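Is a 'lifetime' repair plan worth the money?

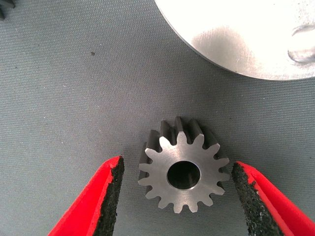
A small steel gear on a work mat.

Rukhsana Bajwa has been reading the small print on repair plans again, and she is not in a good mood about it.

My brother Rizwan bought a Zomero bread mixer in April and came home with two things he hadn't gone out for. One was a set of pastry cutters. The other was a repair plan, sold at the till under the name 'Lifetime Care', for £2 a week. He thought it sounded cheap. I asked him whose lifetime it was and he went to find the leaflet.

The leaflet is eleven pages long. On page seven we learn that 'lifetime' means the time during which the maker keeps spare parts for that model. The maker decides how long that is and does not have to tell you beforehand. If the parts stop, the plan stops, and you get a voucher towards another machine. The size of the voucher is 'at our discretion'. I have yet to meet a shop whose discretion ran in my favour.

Rizwan's mixer cost £282. At £2 a week he will have paid for it a second time in under three years, and that is before anything has gone wrong with it. When I put this to him he said it was peace of mind. Perhaps it is. I'd want to know what else I could get for the money.

So I asked members to send in their own plans, and what they had claimed on them. The replies came in a steady trickle and I have read them all. One couple had paid £681 over the years to cover a Clenolix washing machine. They made one claim. It was turned down on the grounds of 'wear', a word that seems to cover anything that happens to a machine while it is being used. They took it to a repair shop, who fitted a new door seal while they waited.

In fairness, a few of you have done well. A member with a Trekov treadmill had the motor replaced free, then the belt, and would not hear a word against the firm. Another wrote warmly about the engineer who came out to her dishwasher on a bank holiday. I don't doubt any of this. I only point out that people who have had a free motor tend to write in, and that those who pay every month and never ring up have very little to write about.

There is also the matter of what you already have. If a thing turns out to be faulty, the law gives you rights against the shop that sold it, and you don't pay weekly for those. The young man at the till did not mention this to Rizwan. I don't suppose it is in his script.

The firms say prices reflect the rising cost of parts and labour. I rang Kratochvíl, who sell plans through several of the big shops, and asked what share of the money taken goes back out in repairs. I was told this was not a figure they gave out. I asked whether it was more or less than half. I was told somebody would ring me back. As we go to press on 20 August 2026 the phone has not troubled me.

What would I do instead? Put the same £2 a week in a savings account and leave it alone. After four years you would have more than £400, plus a bit of interest, and it would pay for a repair to any machine in the house, including the ones you forgot to cover. It is a dull answer, and it does leave you short if something goes in the first few months – though that is just when the shop ought to be putting it right anyway.

If you already have a plan, look for three words in the small print: 'wear', 'discretion' and 'parts'. Check too whether it renews by itself. Rizwan's does. He has written to cancel and been offered the first six weeks of next year at half price, which he tells me he is thinking over.

Letters on this to the usual address, please. Copies of your paperwork are welcome, but keep the originals.

You are receiving this newsletter because you signed up on our website. To change how often you hear from us or to unsubscribe, update your preferences.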